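Search this site
Enter keyword
Go

Clutby Shared Workshop Opens Its Gripper Build to Members

March 4, 2026
By Ha-rang Hong, for Clutby

Clutby, the shared workshop on the upper floor of the former Kokwood warehouse, announces today that its hand-held gripper build is open to all members. The build is named Frota. It is a gripper which a person carries by hand, with a camera looking out over the fingers, and it is made from parts that a patient member can print and assemble in our workshop.

Frota was started by Janaína Queiroz, a member of Clutby who repairs sewing machines for her living. She wanted a robot arm at home that could sort her spools and bobbins. Before the arm could learn anything, she needed a way to show it the movements, and so the hand-held gripper came first. The arm itself is still in pieces on her kitchen shelf.

"I thought the gripper would take me two weekends," says Queiroz. "It took all the winter. But now I have the drawings, and the next person does not need to begin from zero."

The present housing is version 8. The earlier versions were lost mostly to the same problem, a trigger that rubbed against the shell after some days of use. In version 8 the trigger turns on a small bearing, and the shell is made in two halves that close with screws. Members who printed version 7 can keep their fingers and their handle and print only the new shell.

The parts for one gripper cost 622 dollars, without the printing filament. The camera is the largest part of this price. Members may also borrow the workshop's own gripper for use inside the building, and pay only for the material they damage.

The long room with the brick wall is the place for trying the gripper. It has a wood floor, white tables and enough free wall that the camera view stays simple. 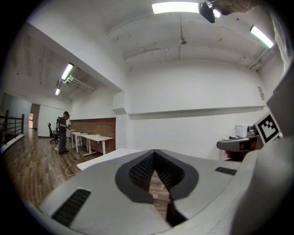
Reading time: 4 min

The square black-and-white marker fixed on the gripper part needs special attention from builders. The software uses it to know the position of that part, and a marker that is glued with a bubble under it, or printed on shiny paper, will give bad readings. Queiroz recommends matte paper and a flat backing plate. The file for the plate is in the same folder as the housing.

A second matter is the view of the camera. With a fisheye lens the camera sees very wide, and it sees the ceiling lights also. Builders should set the exposure by hand before each session and write the value in the notebook. When the exposure is left on automatic, the picture becomes darker each time the gripper is turned up toward a light, and the marker is more difficult to read.

The small supplier Plomano has agreed to sell Clutby members the bearing, the screws and the trigger spring in one bag. There is no minimum order. Bags are collected at the front desk, and members are asked to sign for them. Plomano has no other part in the build, and members are free to buy the same pieces elsewhere.

The first group of builders will have 33 places and will work through the spring. Each builder makes one complete gripper and records one household task of their own choice. Queiroz will be in the workshop on build evenings to help with assembly. She asks that people bring a laptop with the software already installed — the installation is slow on our network, and it is a pity to lose an evening on it.

No experience with robots is required. Members should know how to use the printers, or should take the short printer lesson first. Soldering is limited to one connector, and there will be a person at the soldering bench who can do it for those who prefer not.

In June the group will meet for an open evening, where builders can show their grippers and compare their recordings. Families and neighbors are welcome. Queiroz hopes to bring her arm to this evening, if the shoulder joint is ready.

"The bobbins are still waiting," she says.

The drawings, the list of parts and the assembly notes for version 8 can be copied from the workshop computer beside the printers. Corrections to the notes are very welcome, in particular for the step where the two halves of the shell are closed, which has confused several readers. Please write corrections on paper and leave them in the Frota box, or give them to Queiroz in person.

Members who wish to join the first group can put their name on the sheet at the front desk. Journalists who wish to see the gripper in use may ask at the same desk for Ha-rang Hong.

Contact | Press | Membership | © 2026 Clutby Shared Workshop. All rights reserved. | Back to top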